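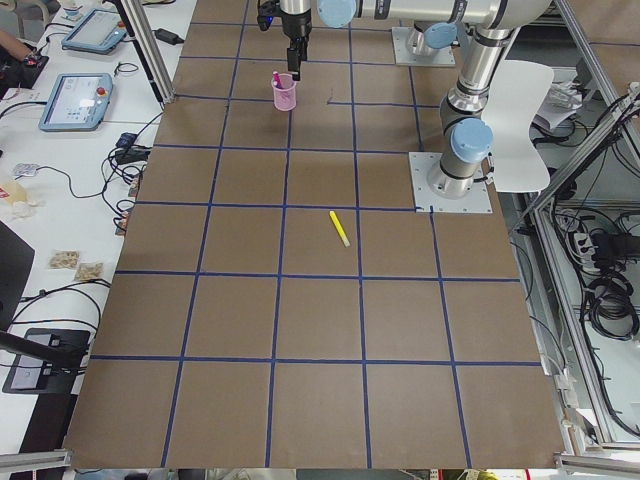

Wenn Mokex euch einen Beitrag löscht, kommt erst mal nur diese dürre Mail mit »Verstoß gegen die Gemeinschaftsregeln«, und man möchte sofort zurückbrüllen. Macht das bitte nicht! Ich hab's einmal getan, und mein Einspruch war schneller abgelehnt, als der Tee gezogen hatte. Inzwischen male ich mir zuerst ein Raster auf Papier, Spalten und Zeilen wie die blauen Linien auf dem Tisch da oben, nur eben kleiner: links, was ich geschrieben habe, daneben die Regel, auf die sich Mokex beruft, und ganz rechts meine Antwort darauf.

## Erst sichern, dann schreiben

Macht einen Screenshot von der Mail und vom Beitrag, falls ihr ihn noch seht (bei mir stand er unter »Eingeschränkt«, ganz unten im Profil). Uhrzeit notieren. Wer den Text vorher irgendwo gespeichert hat, ist fein raus – ich kopiere längere Sachen mittlerweile immer in eine Notiz.

Dann die Regel lesen, und zwar ganz. Rakiya Ojo aus unserer Schreibgruppe hatte ein satirisches Bild gepostet und wäre fast mit »Meinungsfreiheit!« ins Rennen gegangen, dabei steht die Ausnahme für Satire im selben Absatz, den sie ihr vorgehalten haben.

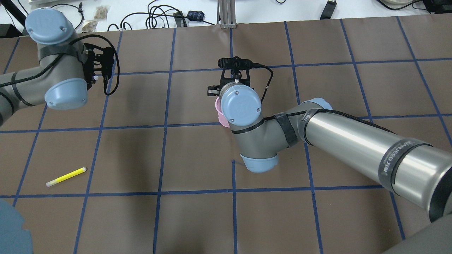 Das Formular findet ihr unter »Konto« und dann »Entscheidung prüfen«. Ihr habt 10 Tage Zeit und 1.566 Zeichen Platz, also:

1. Im ersten Satz sagen, was ihr wollt: Beitrag wiederherstellen.
2. Den Zusammenhang erklären. Worauf war der Beitrag eine Antwort?
3. Die passende Ausnahme wörtlich zitieren.
4. Screenshots anhängen und abschicken.

Ich brauche dafür 40 Minuten, Pause inklusive. Geht es um Polizeipost oder eine Anzeige, reicht das alles natürlich nicht – dann bitte anwaltlich beraten lassen und vorher nichts zur Sache schreiben, auch nicht in den Kommentaren.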